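Jun 30, 2019

Workshop notebook, Utley unit. Lantern figure for the Skarnivach street festival.

Picking up from the March notes. The figure is the big seated fisherman that goes on the flat roof over the bakery. The street does one every year, and the households along it pay for it between them. Last year's was a goose and it leaned. The organisers have asked for something that doesn't lean.

Where we are: frame welded, head and both hands covered, torso half covered, legs bare. Lighting loom laid out on the floor but not fixed. The roof fixings are the part I am least happy with, more on that further down.

Frame

Checked the spine again with the plumb line. It was out at the neck by the width of a finger, which I put down to the heat from the last weld pulling it. Cut the rear brace, pulled it back with a ratchet strap and tacked it. Left it strapped over lunch, then welded fully in short runs, swapping sides. Took the strap off and it stayed where I put it. Will look again after a few days before I say it's done.

The left knee joint bolts still foul on the shin tube. I filed the tube last time, and that was the wrong fix. Made a spacer from a bit of bar and used longer bolts. Knee now goes together with one person holding and one person on the spanner. It used to take three.

Total height from the seat to the top of the hat is unchanged. The hat comes off for transport. Please don't carry the figure by the hat brim, it is only held by four clips and the brim wire bends.

Covering

Two cloths on trial, the coated polyester from Gilau and the plain cotton we dope ourselves. I cut a panel of each, stretched them on scrap hoops and put them outside on the fence for the whole of the wet spell.

Gilau polyester: colour the same as the piece kept in the drawer. Slight sag along the bottom edge. Stitch holes let a bit of water through. Glows evenly with a lamp behind it, though colder than I'd like.

Doped cotton: nicer light, much warmer. Went blotchy at the top where the water sat. Tight as a drum when dry and slack when damp, so the face would change expression with the weather. Not a good thing in a face.

Decision is polyester for everything outside, with a warmer lamp to make up for it. The cotton we already have can go on the small fish that hang under the shop awnings, where they stay dry.

Seams on the torso: run them down the back of the ribs, where the tube hides them. I put one on the wrong side of a rib on the left and it shows as a dark line with the lamp on. Unpicked it and did it again. Lost most of a morning.

Paint on the scales of the coat is two thin coats with the sponge. One thick coat cracked when the cloth flexed. Leave overnight between coats, even if it feels dry. 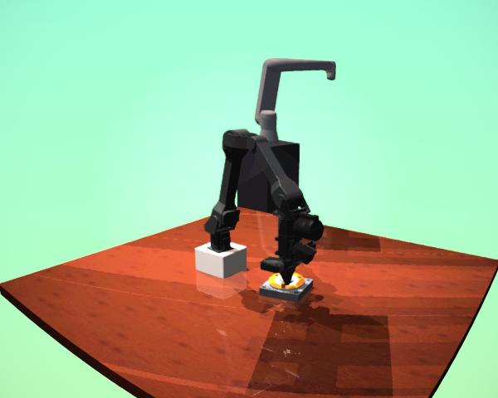
Black arm on its white pedestal, green backdrop.

Lights

The loom is 43 lamps on three circuits: head and hands, torso, legs. Each circuit has its own switch in the box at the base so that we can leave the face lit late and turn the rest down. The bakery owners sleep at the back and asked for the legs to be off by ten.

Changed all lamps to the 3000 K ones. The first lot were a bluer white and made the cheeks look ill through the polyester. Much better now. The nose wants its own lamp, at present it throws a shadow across the mouth.

Two lamps in the torso run flickered. Traced it to one connector where a strand had missed the crimp. Remade it, then pulled every other connector on that run by hand and found another one that slid straight out. Whoever makes up the legs loom, tug each one before it goes in the heat shrink.

Cable entry at the base now has a proper gland. Drip loop below it. The old way, with tape, filled the box with water on the goose.

Still to do on lights: label both ends of each circuit, fix the loom to the frame with the soft ties (the hard ones cut into the cover), and do a full evening switched on with the doors shut to see what gets warm.

Roof fixings

The roof is felt over boards and we are not allowed to drill it. So it's ballast and guy lines, same as before. The goose leaned because all the weight was at the back and the front lines were tied to a gutter bracket. The gutter bracket has since been replaced and is not to be used by us for anything.

New plan is a flat cross-shaped base with a tray at each end. Paving slabs in the trays, 100 kg per tray. Rubber mat under each tray to spread the load and protect the felt. Lines go from the shoulders to the parapet eyes, which the building owner had put in for the old shop sign. I want Tarawneh to confirm the eyes and the roof load in writing before we go up. Sent them the drawing with the weights marked. No reply yet. If there's nothing back by the middle of the week I'll ring.

Front two lines should come off the shoulders at as near 90 degrees to each other as the parapet allows. The back two can be closer in. All lines to have a bit of bright ribbon on them at head height, the window cleaner uses that roof as well.

Wind: the covered torso is a sail, and I don't trust my sums on it. I have left a slot down the back behind the creel, where it can't be seen from the street. We will take the hat off if a blow is forecast. That needs to be written on the sheet that goes to the households, along with who holds the key for the roof door.

Getting it there

Body goes in the hire van lying on its back, on the old mattresses. Head in a separate trip with the hands. The van has to be the long one, the short one misses by the length of the boots. Measured the bakery stairwell again and the torso will not go round the second landing in any direction. It goes up the outside on ropes or we split it at the waist. I lean towards splitting it. There is already a flange at the waist, only the cover would need a lace-up join, and the belt will hide that.

Neighbours opposite have asked whether the fisherman will be looking into their front bedroom. He will, a bit. I can turn the head on the neck bolt before it's tightened, so he looks down the street towards the bridge. Do this on the roof with someone standing in the road to say when.

Stock

Low on soft ties, the small heat shrink and ochre paint. Out of sponge. Plenty of tube left, so no more on this order. The good scissors are for cloth only and are now hung on the red hook.

Next session

Cover the legs, starting at the boots. Lace-up join at the waist. Nose lamp. Cut and weld the base cross once the roof load is agreed, and not before. Recheck the neck with the plumb line.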